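Section 4: Fitting the topper and making up the bed

By now your Nellska mattress should be out of its wrapping and sitting on the base, and if you followed Section 3 it has had its first night to fill out. Now for the fun bit! A topper changes how a bed feels more than anything else you can put on it, and fitting one well takes less time than changing a duvet cover.

These steps are for the Nellska 3000 with the wool topper. They work just as well for the cotton topper, except where a note says otherwise.
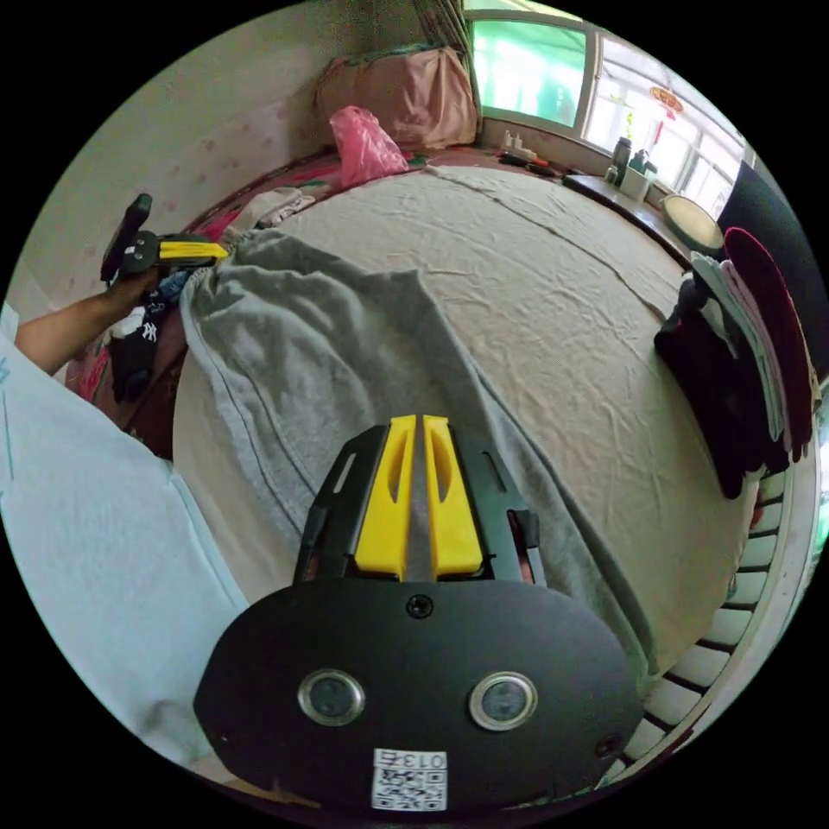 Penner Bedroom Team | Set-up and care guides

4.1 What you need

The topper, still in its cloth bag
The four Trikeck corner straps (in the small pocket on the side of the bag)
A mattress protector, if you use one
A deep fitted sheet
A soft brush or a vacuum cleaner with an upholstery head

A second pair of hands is a great help with the larger sizes. You can do the double on your own quite happily, but the king is heavy and likes to fold in half just when you've got it straight.

4.2 Laying the topper

1. Open a window. Wool has a faint farmyard smell when it first comes out of the bag (we rather like it) and it goes after a day or two.

2. Strip the bed back to the bare mattress and brush or vacuum the top, working from the head end to the foot. Go gently over the tufts.

3. Lift the topper out of the bag and lay it across the middle of the mattress, still folded. The sewn label should be at the foot end, on the left as you stand facing the headboard.

4. Unfold towards the foot first, then towards the head. Don't drag it into place by one corner. If it's off centre, lift both corners at the same end and float it across.

5. Pat the whole surface with flat hands, starting in the middle and moving outwards. You'll feel the wool loosen and spread as you go. Lumps at this stage are normal and nearly all of them pat out.

6. Leave it uncovered for an hour, longer if you can bear to.

Note: The topper is a little smaller than the mattress on every side. This is how it's meant to be! It leaves room for the fitted sheet to go over both without pulling the corners up.

Caution: Never use a knife or scissors to open the bag. The drawstring unties from the back.

4.3 Fitting the corner straps

Each Trikeck strap is 79 cm long with a clip at both ends, and goes diagonally under a corner of the mattress.

1. Start at the head end. Lift the corner of the mattress with your knee bent and your back straight, and slide the strap underneath.

2. Fasten one clip to the loop on the long side of the topper and the other to the loop on the short side.

3. Pull the slider until the strap is snug. You should be able to get two fingers under it. If the edge of the topper starts to curl, let the slider out again.

4. Do the corner diagonally opposite next, then the other two.

Note: Cotton toppers have elastic corners already and don't need the straps. Keep them anyway, they're brilliant for holding a loose sheet.

4.4 Putting on the sheet

Use a fitted sheet made for a deep mattress. Measure the side of the bed from the bottom edge of the mattress to the top of the topper, then choose a sheet at least a hand's width deeper.

1. If you're using a protector, put that on first and smooth it flat.

2. Find the sheet's label or its longest seam. On most sheets the label belongs at the foot.

3. Hook the two head corners over and tuck them right under the mattress.

4. Walk to the foot end, hook the third corner, then ease the fourth one on. The last corner should need a bit of a tug but not a wrestling match.

5. Run your hands from the centre to each side and tuck in whatever gathers at the edge.
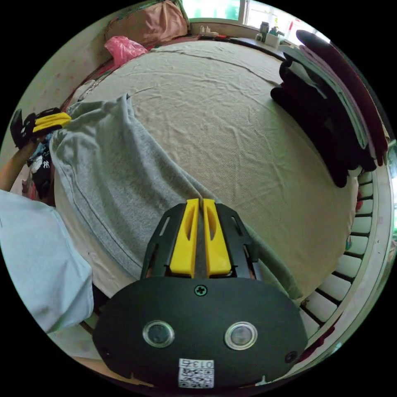
Fig. 7. Grey fabric over a beige fitted sheet.

A few creases are nothing to worry about and the warmth of one night's sleep takes out most of them. If you love a crisp finish, put the sheet on while it's very slightly damp and leave the bed open until it has dried through.

Caution: Do not iron the sheet on the bed. The heat will flatten the wool underneath and can mark the mattress cover.

4.5 Blankets and layers

Wool toppers keep you warmer than you might expect, so go light to begin with. A sheet and a single blanket is plenty for many people from April onwards, and you can always add a second layer later in the night. Try your usual bedding for one week, then take something away and see how you get on. We had so many letters from customers who ended up packing their winter duvet away for good!

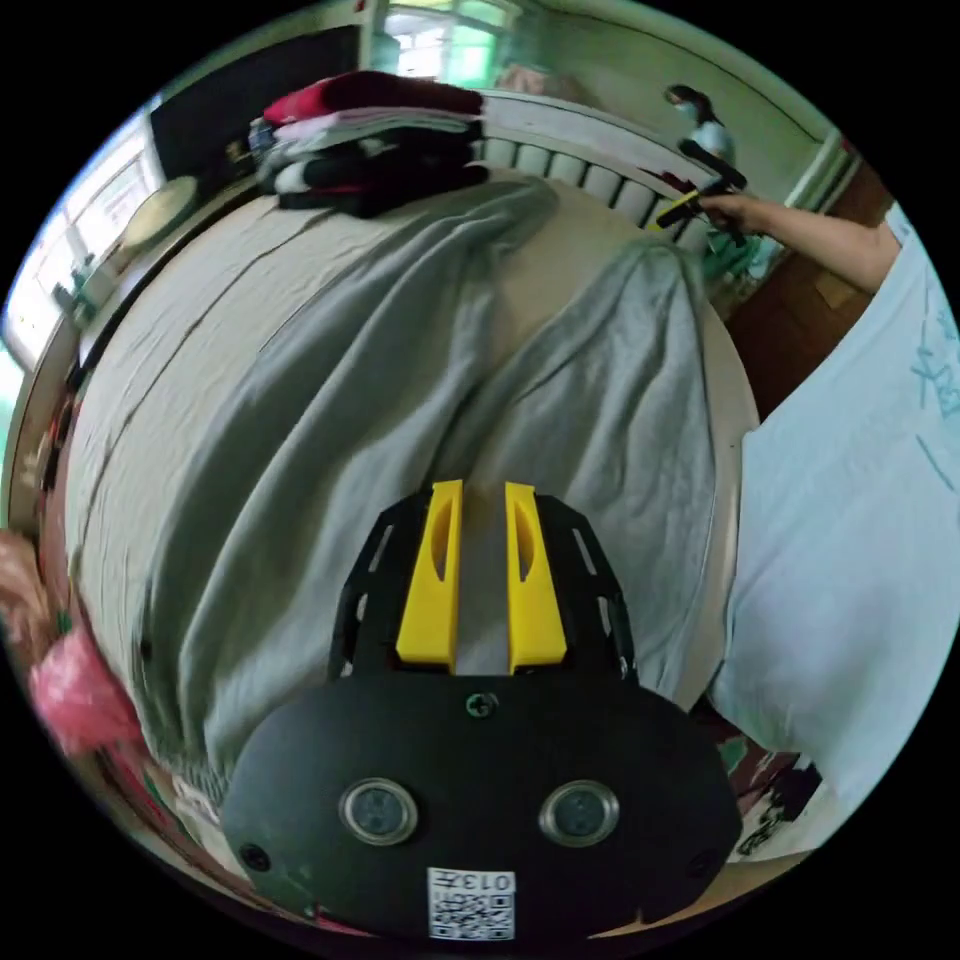 If two of you share the bed and one feels the cold, separate blankets are well worth a try. Overlap them by a forearm's width down the middle and tuck each one in on its own side only. The Histard single blanket is cut wide for exactly this, but any single blanket will do.

4.6 The first month

The topper settles most in its first few weeks, and a small amount of looking after now pays you back for years.

1. Every morning, fold the covers right back and leave the bed open while you have breakfast.

2. Once a week, undo the straps and turn the topper so that the head goes to the foot.

3. Every second week, flip it over as well.

4. On a dry, breezy day, hang it outdoors over two parallel lines for an hour or so. Keep it out of strong sun.

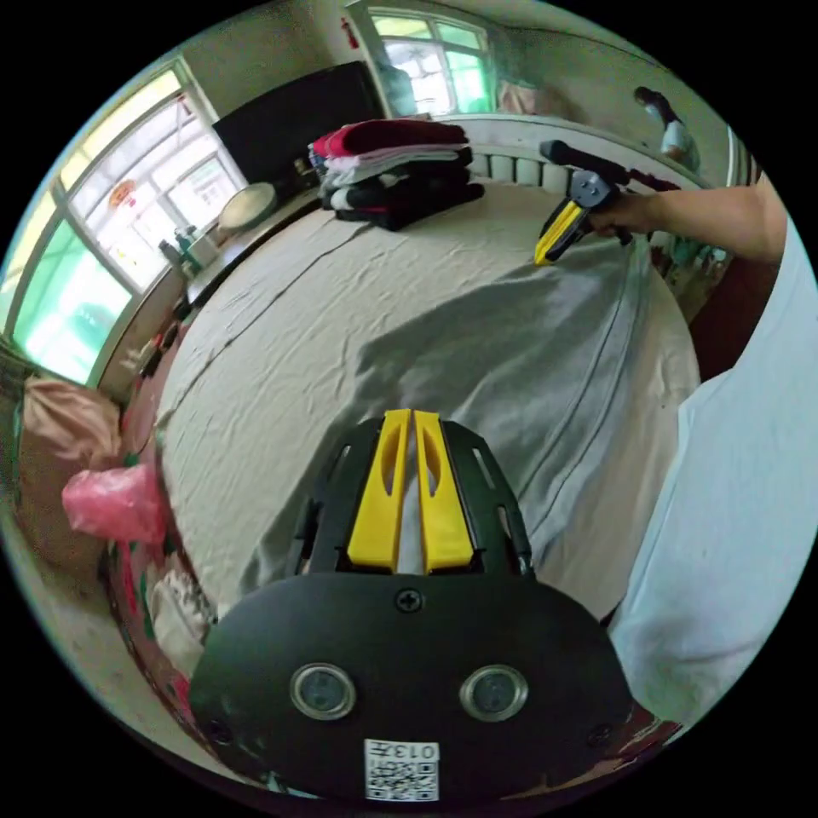

After the first month you can drop to turning it once a season. Put it in the diary for the same day you change your clocks or your curtains, whatever helps you remember.

4.7 Washing

Wool topper: do not machine wash. Sponge small marks with cool water and a drop of wool soap, then blot with a towel and dry flat.

Cotton topper: machine wash at 40 °C on a gentle cycle, one topper per load. Reshape it while damp.

Corner straps: wash by hand and hang by one clip.

Caution: Do not put either topper back on the bed until it is dry all the way through. Press the thickest part between both palms and hold for a moment. If it feels cool, give it another day.

4.8 If something isn't right

The topper slides to one side: check that the straps cross under the corners and aren't running along the edge.

The sheet pops off in the night: the sheet is probably too shallow. Measure again as in 4.4.

There's a dip where you sleep: turn the topper, then pat it out from the edges of the dip towards the middle.

The wool smell is still there after a week: air it outdoors for an afternoon, bag and all.

Section 5 covers the headboard fixings. Keep the cloth bag for storage.

Page last revised June 18, 2023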